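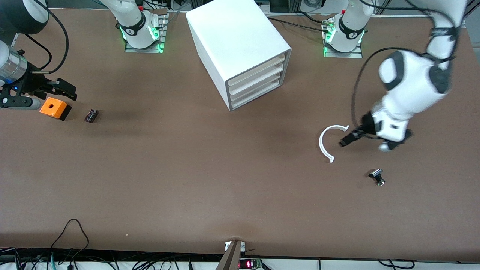 Small parts go missing on a bench for one reason, they get put down next to tools. So the first rule at our place is a bare patch of top, brown or gray, no pattern, and parts spread out on it with a gap between each one. Color matters more than size. An orange block you'll find from across the room. A little dark maroon-brown piece lying flat on a brown top, much easier to lose, and that's the kind that gets swept off with a sleeve. Put the dark ones on a sheet of white paper or a saucer.

## Cables

Keep them at the edge of the table. Near edge or far edge, pick one, but don't let them cross the middle where your hands go. Leave a bit of slack where anything has to move - a tight cable pulls the plug, a loose one just hangs there. Velcro ties, not zip ties. You will want to undo it next week.

## Lids, screws, little bits

- Muffin tin for screws. One job per cup.
- Masking tape sticky side up for anything smaller than a pea.
- Egg cartons are ok for a day or so, then they get soft and somebody tips them.
- Write on the tape which hole it came out of. You won't remeber.
- Magnet in a plastic bag for steel bits on the floor. Turn the bag inside out and they all drop off.

## Blocks with a hole in them

Save any offcut with a clean round hole bored in it. Holds a pencil, a scriber, a drill bit stood on end. Check it sits flat first, if it rocks, glue a scrap of cork or rubber on the bottom and trim when dry. I have 4 on the shelf in Treloar and use two of them all the time.

## Cleaning the top

Brush first, then a damp cloth, then dry. Don't flood it. A matte top shows greasy hand marks, a drop of dish soap in warm water gets most of it. Rings from glue pots - leave it till it's hard and lift with an old plastic card. No metal scrapers!! Kirsty Gosling at the Tellstead shed did hers with a chisel and now it's got a groove right where she writes.

Cindent wax is fine on bare timber, not on painted or coated tops, goes smeary. Two thin coats. Let the first one go dull before the second.

## End of the day

Seven minutes, set the timer. Parts back in cups, cups on the shelf, cables off the floor, brush down. Anything you can't name goes in the odds jar. Empty the jar in November, keep what you recognise and chuck the rest.

Next page is sharpening, still typing it up. Bring your own stone.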